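Why Do Some Cuts Need Stitches?

From the Tresholm Question Box

We have 1,075 questions in the Question Box now, on all sorts of folded-up bits of paper, and an awful lot of them are about scrapes, scabs and stitches. So get comfy, and let's talk about what your skin gets up to when it has a hole in it.

Skin is busy stuff. It keeps the rain out, it keeps your insides in, and it stops germs from wandering into places where they aren't welcome. It's made of layers, a bit like a blanket on top of a quilt on top of a mattress. The top layer is very thin and has no blood in it at all, so a tiny scratch sometimes doesn't bleed one bit. Go a little deeper and you reach the layer with the blood vessels and the nerves, and then you certainly know about it!

When you cut yourself, the first job is to stop the leak. The little blood vessels near the cut squeeze themselves narrower. Then tiny bits in your blood called platelets (say it "PLATE-lets") rush over and stick to each other and to the edges of the cut. They make a sort of plug, and your body weaves a net of sticky threads through it to hold it firm. That's a clot. When the clot on the outside dries and goes hard, we call it a scab, and I know it's very tempting to pick it, but it's a lid, and there is work going on under there.

Under the lid, white blood cells gobble up germs and clear away the damaged bits. The skin may look pink or puffy while they're at it. Next, new skin cells start creeping in from the edges, a bit closer each day, until they meet in the middle. For a small scrape that's really all there is to it.

But what about a big cut? If the edges have pulled apart and won't stay together, those new cells have a very long walk ahead of them. The gap takes longer to fill, germs have more time to get in, and the scar may end up wider. So a doctor or nurse can help by bringing the edges together and holding them there. There are different ways to do it. Sometimes it's sticky paper strips, sometimes a special skin glue, and sometimes stitches, which doctors call sutures (say it "SOO-churs").
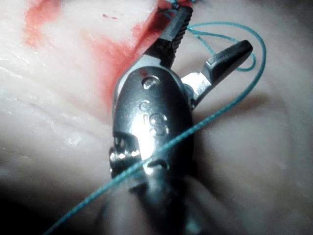

Look closely at the inside of the dark jaw and you'll find rows of very fine ridges.

People have been stitching up cuts for thousands of years. Long ago they used whatever good thread they had, such as linen, which comes from a plant, or silk, which comes from the cocoons of silkworms. Another kind was called catgut, and please don't worry about your cat, as it was made from the insides of sheep or cows — the same sort of string that used to be put on violins.

Today there are 2 main kinds of thread. One kind melts away inside you, a tiny bit at a time, so it never has to be pulled out. The other kind stays just as it is until somebody snips it and slides it free. Stitches on your face might come out after 5 days, while a knee, which bends all day long, may need to keep its stitches for 2 weeks.

And does it hurt? Usually you get some numbing medicine first. That part can sting for a moment, and after it you might feel a bit of tugging and pushing, like somebody fiddling with your sleeve. People learning to stitch don't start on real patients, you'll be glad to hear. They tie knot after knot on practice pads until their hands know the way.

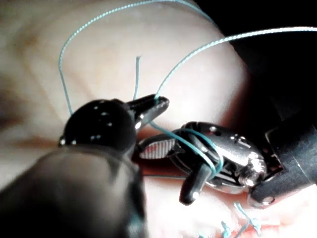
Catrin Meredith wrote in to ask why her scab gets so itchy just when it's nearly better, and whether that means something has gone wrong.

Good question, Catrin! Itching is very common while skin mends. Your body makes chemicals to help with the repairs, and some of them tickle the nerves that feel an itch. The new skin can be dry and tight as well. Try patting it gently with a clean hand, and leave the scab to fall off by itself. If the skin around it gets hotter, redder or more sore, or you see yellow goo, show a grown-up that same day.

Words to know

Clot: a thick, sticky plug of blood that stops a leak.
Platelets: tiny bits in your blood that stick together.
Suture: another word for a stitch.
Scar: the mark left where skin has mended itself.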